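GenRobot.AI hand grippers: keeping them clean in a kitchen

Quick notes, mostly for the Halliday crew but anyone can use them.

Wipe the finger pads before you start and again at lunch. Damp cloth, then dry. No degreaser on the pads, it makes them slick and they stay slick.

Screws. 2 at the finger bases work loose first, check those every 6 hours of use. Snug, not tight. Stripped one in June, never again.

Crumbs get in the jaw. Old toothbrush, dry. Don't blow on it, you just push the stuff futher in.

Soft trash is the best test after a cleaning. Wad of tissue, pinch, hold over the bin, let go. If it hangs on to one finger the pad is still greasy. Do it again. Close slow or you sqaush it and learn nothing.

Two people working the same floor: keep one tool per side, bin in reach of both. Less bumping.

New pads from Arnbridge need 24 hours after gluing. Yes the full 24. Clamp lightly, leave it on a shelf, go do somthing else.

Lens last, with a dry microfiber. Spare cloths in the drawer under the charger.
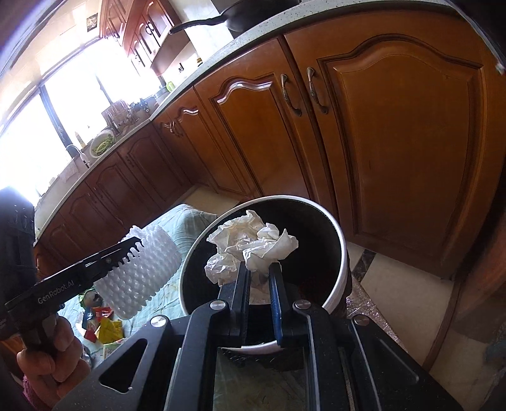

Tissue test over the bin, blue pad on the right finger.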